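Wrist cam pose estimate drifts close to the surface

mustonen_k
Running the Akari tracker on the wrist camera. Fine until the last part of the descent, then the feature count drops under 7 and the pose wanders. Typical input at that point:
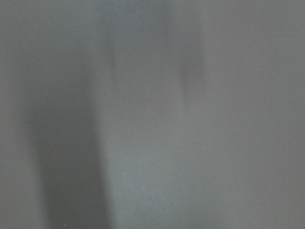 Wrist view, close range. Gray surface, two soft shadows, two specks.

akari_user4
Nothing to match there. Your detector is probably locking onto the shadow edges. Gate it on feature count and coast on joint encoders.

korkunstead
Disagree. I'd raise the exposure and lower the threshold first.

akari_user4
Lower threshold gets you grain — I tried it at 275 and it was worse than at 700.

mustonen_k
Gating it is, then. Will post the log Friday.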